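1/ O Komby perdeu outra vez em casa, 1-2 com o Nuvora. Vi o jogo todo na bancada e deixo umas notas.

2/ Primeira parte equilibrada. O Fuchs marcou aos 31 minutos, de cabeça, depois de um canto do Salehi. Até aí, nada a dizer.

3/ Depois do intervalo a equipa recuou demasiado. O empate aos 70 era previsível — o lateral esquerdo estava sozinho contra dois desde o recomeço.

4/ O treinador mexeu tarde. Primeira substituição logo a seguir ao empate, e trocou um médio por outro médio. A equipa precisava de gente rápida na frente.

5/ O segundo golo foi aos 96, na última jogada. Livre lateral, ninguém marcou o homem ao segundo poste. Já em casa do Produtau tinha sido igual.

6/ Balthasar Fuchs no fim: "Faltou-nos cabeça nos últimos minutos." Concordo, mas também faltaram pernas. 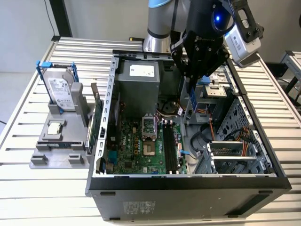 7/ Sobre o guarda-redes: não tem culpa em nenhum dos golos. No primeiro ainda toca na bola.

8/ Público fraco, 269 pagantes segundo o altifalante. Com o bilhete a este preço e a chover, não admira.

9/ Segue-se o Peeters, fora. O Salehi viu o quinto amarelo e não joga. Eu punha o miúdo dos juniores no lugar dele — pior do que hoje não fica.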